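Vasilică Surdu
May 26, 2025

Suture practice, a long thread. I've been closing practice incisions most evenings and I keep getting asked the same things about interrupted stitches, so I'm putting the answers in one place. 1/20 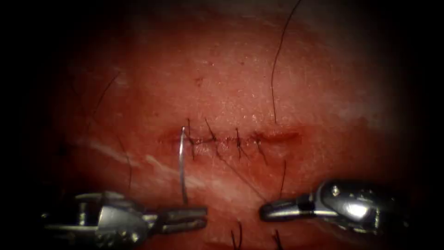

Interrupted means every stitch is its own piece. You pass the needle, tie, cut, and start over. Slower than a running stitch, but if one knot gives up the others still hold. 2/20

Start with the spacing, before you pick up the needle. My rule is that the gap between two stitches should match the distance from the wound edge to where the needle goes in. If the bites are wide, the gaps can be wide too. 3/20

Go in at ninety degrees to the surface. Most ugly closures I see from beginners come from going in at a slant. You get a shallow bite, the edge rolls under, and the seam has a groove down the middle. 4/20

The needle is curved, so let it travel in a curve. Turn the wrist and it follows its own arc. If you push it straight you bend the needle or tear the hole bigger. 5/20

Where to grip it: between half and two thirds of the way back from the point. Too close to the point and you have no length to pass. Too close to the thread end and it wobbles and twists in the jaws. 6/20

Don't grab the point. Ever. Not to pull it through, not to park it. A dull point drags the tissue and you will blame your hands for it. 7/20

Equal bites. Same depth and same distance on both sides. If one side is deeper the edges sit at different heights, and you will see it as a step when you look along the wound from the end. 8/20

Tension. The edges should touch and lift very slightly. If the seam looks pinched and the surface puckers, you pulled too hard. I still do this on the first stitch of the night. 9/20

On real tissue there is swelling afterward, so a tight stitch gets tighter. A pad won't teach you that. You have to remember it. 10/20

Knots. Two loops on the first throw, then single throws in alternating directions. Lay them flat. If the knot sits up like a little tower, you crossed your hands the wrong way. 11/20

Put the knots to one side of the wound. A knot sitting right on the seam presses into it. I'm inconsistent about this and I know it. 12/20

Tails. I cut mine short, but long enough to grab later. If they reach the next stitch they get caught in the next knot - annoying every single time. 13/20

Where to begin. Some people start in the middle and keep halving what's left, which is good for long wounds and uneven edges. On a short straight cut I work from one end to the other. 14/20

If you do go end to end, check the far end now and then. A small mismatch on each stitch adds up, and you finish with extra tissue bunched in the corner. We call it a dog ear. 15/20

Materials, because people ask. I use a Ploston pad and dark thread. Dark thread on a reddish pad is easy to see, and you can judge your own work without squinting. 16/20

The pad lasts longer than you'd think. I cut new lines parallel to the old ones and leave a finger's width between them. Too close and the strip in the middle tears out. 17/20

I keep a notebook. 191 closures since September. Each one gets a line: length of cut, number of stitches, what went wrong. "Too tight" is the most common entry. "Uneven bites" is second. 18/20

Aatos Tikkanen taught me to stop after the third or fourth stitch and look before carrying on. Put the needle somewhere safe, check the spacing, check the edges. If a stitch is bad, cut it out and redo it then. Going back for it at the end is harder. 19/20

That's all I have for now. Next I want to write up vertical mattress stitches, which I'm worse at. If you have a pad you like better than mine, tell me the name and how many cuts you got out of it. 20/20

Adding one more because of the replies. Yes, you can learn this with a cheap holder. Check that the jaws close evenly and don't let the needle rotate. If it slips when you press lightly on the point end with a second instrument, get a different one.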